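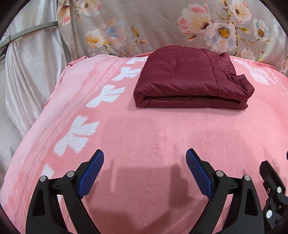 Ticket 47-26
Subject: Folded puffer jacket keeps springing open
Status: Solved
Opened: November 16, 2019

Problem
My burgundy puffer won't stay folded. I lay it on the pink fleece blanket with the bows, fold it up nicely, and by the time I've got the closet shelf cleared it has puffed back up to twice the height. The shelf gap is 21 cm. I love this jacket and would rather not squash it flat in a vacuum bag!

Tried so far
Rolling it from the hem up - came undone.
Folding in thirds with the zipper open - too thick in the middle.
Stuffing it into its own hood - no luck, the hood is tiny.

Reply from Sayce help desk
Great choice to skip the vacuum bag. Please close the zipper all the way first, lay the jacket face down, and press the air out from the collar toward the hem with your forearms. Then bring both sleeves straight across the back and fold from the bottom. Could you also tell us if a sleeve end is poking out of the side? A loose sleeve lets the whole stack creep open.

Update
Yes, the sleeve! One end was sticking out on the right. I tucked it in, did the forearm trick, waited 2 minutes and pressed once more. It fits on the shelf with room for a scarf on top - so happy with this. Trying the same thing on my long Jenar coat next.

Closed by customer.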